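# Exercise 4: Stacking Cans With Two Arms

Last updated May 15, 2023

Work through this page after you finish Exercise 3 (homing and joint limits). You will record a set of demonstrations in which two arms move food cans around a table and stack them. The recordings are used in Exercise 5, so keep them tidy.

Work in pairs. One student drives, the other watches the table and keeps the log. Switch every 10 episodes or so.

## What you need

- A two-arm station with the green work surface
- A set of full, unopened cans in mixed sizes, including at least one short tuna can
- The wooden tray
- The Lokero control program, installed on the station computer
- Your team's log sheet

Use the cans from the Isby cabinet only. Dented cans rock when stacked and should go in the discard bin by the door.

## Set up the station

1. Check that nothing is lying between the arms and that the emergency stop is within reach of both of you.
2. Turn on the power supply for each arm. Wait for both arms to show as ready in Lokero before you touch anything.
3. Run `home_all`. The arms should settle clear of the table surface. If one arm stops early, turn off its power and get an instructor.
4. Open the camera page. You should have a live view from the overhead camera and from the table-level camera. Wipe the lens if the view looks hazy.
5. Set the gripper force to 70. The default of 200 is meant for the Vandeck blocks and will crease a label or push a can over.
6. Place the cans. Leave enough room for an open gripper on at least two sides of every can you plan to pick up.

## Record an episode

1. Press Record and wait for the tone.
2. Open the gripper fully before you lower it. Come down straight over the can, then close.
3. Lift clear of the tallest stack on the table before you move sideways. Most knocked-over cans in January came from moving sideways too low.
4. Bring the can over its target and stop. Let the arm settle.
5. Lower until the rims meet, open the gripper slowly, and go straight up.
6. Press Stop. Write the episode number and the result (good, dropped, or aborted) in the log.

For a handoff, move the receiving arm into place first and hold it still. Close the second gripper before the first one opens. Don't move both arms at once until you have five good handoffs in a row.

Tall stacks are limited to 2 cans for this exercise. Short tuna cans can go on top of a regular can, but not under one.

## Check your data

Open the last episode in the Mulligan viewer and play it at half speed. Look for these problems:

- **Frozen camera.** The joint plot moves but the picture doesn't. Delete the episode and restart the camera page.
- **Late start.** The arm is already moving in the first second. Keep the episode but mark it "trim" in the log.
- **Blur on fast moves.** A little is fine. If you can't tell which can is in the gripper for most of the move, slow down and record it again.
- **Missing can.** A can that sits behind an arm in one view should show up in the other. If neither camera has it, change the layout.

A complete set from the whole class last term came to 336 episodes. Each team should plan on around 30, not counting aborted ones.

## Shut down

Home both arms, then close Lokero, then turn off the power supplies. Put the cans back in the cabinet with the labels facing out. Upload your folder before you leave, using your team name and the exercise number (for example, `team3_ex4`).

Log sheets go to Glenys McAlister. If you borrowed a spare gripper finger, write that on the sheet too.

## Station views

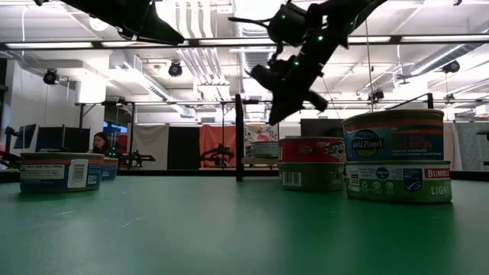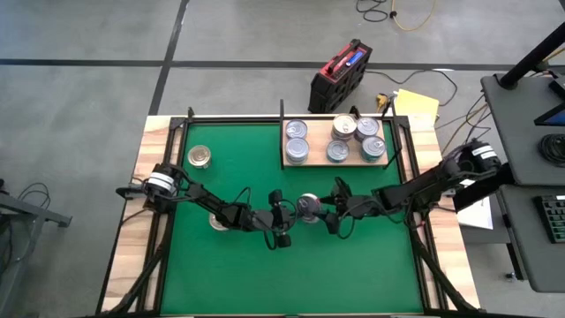
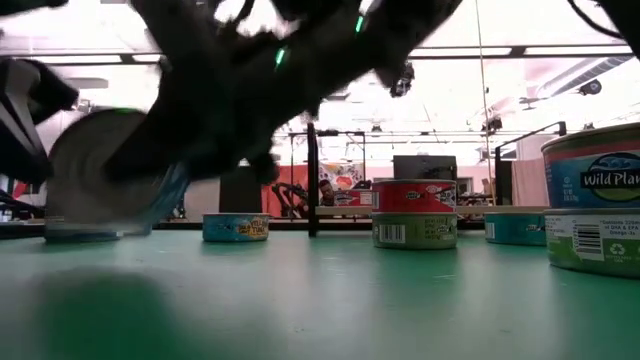

*Exercise 4 at the can station. First and third: table level, with two-can stacks. Second: the whole table from higher up, with the tray of cans at the far edge.*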